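How a Softball Pitch Works

A softball pitch looks simple from the stands. The ball starts at the pitcher's hip, goes around in a big circle and comes out near the leg. That big circle is called a windmill. This page explains what each part of the windmill does, and why the ball can rise, drop or curve on the way to the batter.
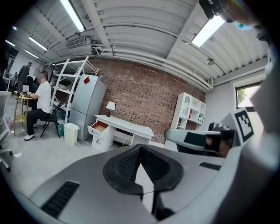

Groris Junior Softball Club, Coaching and Skills Team

Where the speed comes from

Speed in a pitch starts at the ground. The pitcher stands with both feet on a flat rubber slab called the pitcher's plate. She pushes hard off it with one leg and strides forward with the other. Her whole body is now moving towards home plate, and the ball is moving with it.

Next, the arm swings up, over and down. The hand is at the end of the arm, so it travels the longest path and moves the fastest. You can test this with a friend. Hold hands and turn in a slow circle, with one of you in the centre. The person on the outside has to walk faster to keep up. Your hand is the person on the outside.

Just before the ball leaves, the front foot lands and the front leg goes firm. The body slows down quickly. The arm keeps going, and the wrist snaps at the bottom of the circle. The ball leaves the fingers at that moment.

The 4 parts of a windmill pitch

1. Set. Both feet on the plate, hands together, body still.
2. Drive. Push off and stride straight ahead.
3. Circle. The arm goes around once, close to the ear and close to the hip.
4. Release. The wrist snaps and the ball goes.

In our under-12 group, Irina Pîrvu teaches the release first. New pitchers kneel on one knee a short distance from a net and practise the wrist snap without any arm circle. They do 50 snaps before they stand up. The other parts are added one at a time, working backwards from release to set.

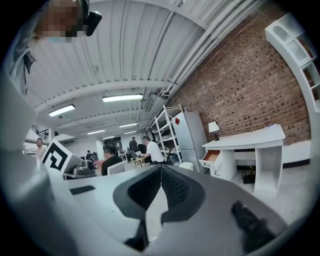 What spin does to the ball

Air pushes on a ball as it flies. If the ball is not spinning much, the push is nearly even on both sides. If the ball is spinning, one side of it turns in the same direction as the air rushing past, and the other side turns against it. The push becomes uneven and the ball moves off its path. Scientists call this the Magnus effect.

Topspin means the top of the ball rolls towards the batter. It pulls the ball down. This is a drop ball.

Backspin means the top of the ball rolls back towards the pitcher. It holds the ball up a little longer than gravity would like. This is a rise ball. Most rise balls do not climb. They fall less than the batter expects.

Sidespin moves the ball left or right. This is a curve ball.

The raised stitches on the ball help it grip the air. Pitchers also use them to grip the ball. Putting 2 fingers across the stitches makes it easier to pull down on the ball and give it a clean spin.

Try it at home

You need a soft foam ball, a marker and an open space. Draw a thick line right around the middle of the ball. Toss it underarm to a partner with a flick of the wrist. If the line stays sharp, your spin is straight. If the line wobbles and blurs, the ball is tumbling. Change your grip and try again.

Words to know

Pitcher's plate: the rubber slab the pitcher pushes off.
Release: the moment the ball leaves the hand.
Rotation: one full turn of the ball.
Stride: the long step towards home plate.

Questions about junior pitching sessions can be given to Nimal Howlader at the equipment shed before training. Sessions start again in August. Bring a glove, a hat and a full water bottle.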